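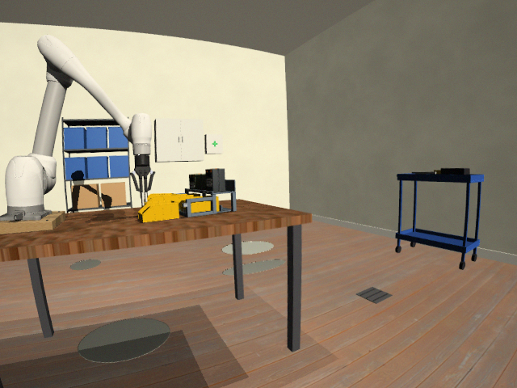

Section 9: Setting Up the Bench and the Small-Parts Rack

This section covers placing the Kernus bench, oiling the wooden top, assembling the Fundix bin rack, and labeling the bins. It applies to benches with a solid wooden top. For steel tops, skip the part on oiling and go to "Assembling the rack."

The bench and rack are shipped separately from Dastedholm and may arrive on different days. Leave the rack parts in their carton until the bench is leveled and the top is finished.

Before you start

Check the contents of the hardware bag against the packing slip. The bag should hold the leg bolts, flat washers, lock nuts, rack clips and foot caps. A hex key is taped inside the lid of the carton.

You will also need:
A spirit level
A socket wrench
A rubber mallet
Fine sandpaper
Lint-free cloths
Bench oil (Brophy clear or equal)
Nitrile gloves

CAUTION: The bench top is heavy. Two people are needed to lift it or turn it over. Do not drag an assembled bench across a plank floor.

Placing the bench

1. Choose a position with at least 30 inches of free floor along the working side. Doors and drawers must open fully with the bench in place.

2. Lay the top face down on a blanket or on flattened cardboard. Check that the threaded inserts are flush with the wood. An insert that stands proud can be turned in with the hex key.

3. Fit each leg with its bolts and washers. Run the lock nuts on by hand until they touch the washers. Do not use the wrench yet.

4. Fit the cross rails between the legs. The stamped mark on each rail faces inward.

5. Turn the bench upright and set it in its final position. Rock it gently at each corner so that the joints seat themselves.

6. Tighten the lock nuts with the wrench, working diagonally from corner to corner. Go over all of them a second time.

7. Place the level along the length of the top, then across it. Turn the adjustable feet until both readings are correct. Lock each foot with its jam nut.

Note: On an old floor the boards may settle under the new load. Check the level again after a week of use.

Note: If the bench stands near a radiator, leave a hand's width between the top and the heat source. The top moves across the grain as the seasons change, and the slotted bolt holes at the rear allow for this. Do not replace the rear bolts with larger ones.

Oiling the top

The top leaves the factory sanded and unfinished. Oil it before putting it into service. Work with the windows open and keep the oil at normal room temperature; above 82 °F it thickens before it can be wiped off evenly.

1. Sand the top lightly along the grain. Round over the long edges with a few strokes.

2. Remove the dust with a vacuum brush, then with a dry cloth.

3. Pour a small amount of oil onto the surface and spread it with a folded cloth. Cover the end grain as well.

4. Wait 30 minutes. Add oil to any area that has turned dull.

5. Wipe off everything that remains on the surface. The wood should not feel sticky when you draw a gloved finger across it.

6. Let the top dry overnight and apply a second coat in the same way.

WARNING: Cloths soaked with drying oil can heat up and ignite without a flame. Spread them flat outdoors to dry, or put them in a closed metal can filled with water. Do not wad them up or leave them in a waste bin.

Mounting blocks, vise pads and other loose wooden pieces may be oiled at the same time. Oil all faces of a loose piece, including the underside, or it may cup.

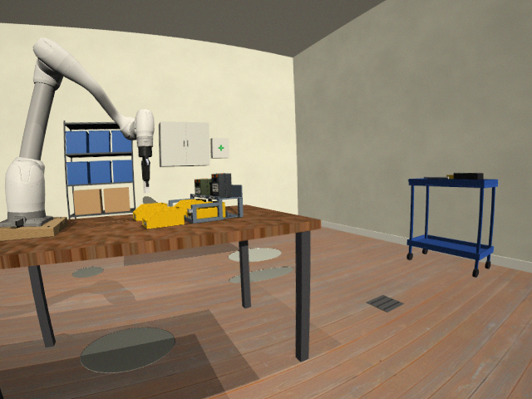 Assembling the rack

The rack carries open-front bins and stands on the bench or beside it. Each rail is rated for 50 pounds, spread evenly. The rating applies only when both clips on the rail are fully closed.

1. Push the foot caps onto the legs. Tap them with the mallet if they do not seat by hand.

2. Connect the legs with the lower brace. The short end of the brace points to the rear.

3. Hook the bottom rail into the leg slots and press down until both clips snap shut.

4. Add the remaining rails from the bottom up.

5. Stand the rack in place and press down on the top rail with both hands. If the rack rocks, loosen the brace, let the legs settle, and tighten again.

6. For a rack that stands on the floor, screw the wall strap to a stud. The strap is not optional if children have access to the room.

CAUTION: Keep fingers clear of the slots while closing the clips. The edges are deburred but still narrow enough to pinch.

Filling and labeling the bins

Decide on the order of the bins before writing any labels. A scheme that has worked well in shared workshops was drawn up by Malou Þrastardóttir for the Dastedholm training shop, and it is printed on the card packed with the rack. In outline:

Low rails: heavy items, such as bolts, anchors and pipe fittings
Middle rails: parts in daily use
High rails: light items and slow movers
Loose bins on the bench: parts for the current job only

1. Hold the bin at a slight angle, hook the rear lip over the rail, and let the front drop. A bin that is correctly hung does not lift off when pulled straight forward.

2. Fill each bin to just below the front edge. Overfilled bins shed parts whenever a neighboring bin is removed.

3. Write the thread size first and the length second on every fastener label. Use the same order throughout.

4. Slide the label into the holder from the left.

5. Do not mix inch and metric fasteners on one rail — the two are hard to tell apart by eye in the smaller sizes.
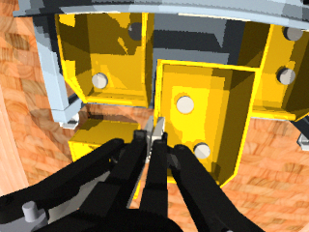 Fig. 9-3. Open yellow bins at a rack-like structure, seen from above.

Bins can be stacked on the bench as long as the stack is no higher than the rack clip allows. Remove the upper bin before reaching into the lower one.

Care and storage

Wipe the bins with a damp cloth and mild soap. Solvents and brake cleaner will cloud the plastic and weaken the rear lip. Replace any bin with a cracked lip.

Dust the rails when the bins are off. Do not oil the clips.

Re-oil the bench top when water no longer beads on it. In most shops one coat a year is enough, and September is a convenient month, before the heating comes on. Sand out glue spots and light scorch marks first.

Check the following at each re-oiling:
Lock nuts on the legs and rails
Jam nuts on the adjustable feet
Rack clips, both sides
Wall strap and its screw
Labels that have faded or come loose

If a rack clip does not close

Take the rail out and look for grit or packing foam in the slot. Clear it with a thin wooden stick. If the clip still stays open, compare it with one that works: a bent tongue cannot be straightened and the clip has to be replaced. Clips are sold in pairs under the Fundix spare parts list. Unload the rail completely before changing them, and fit both clips of the pair.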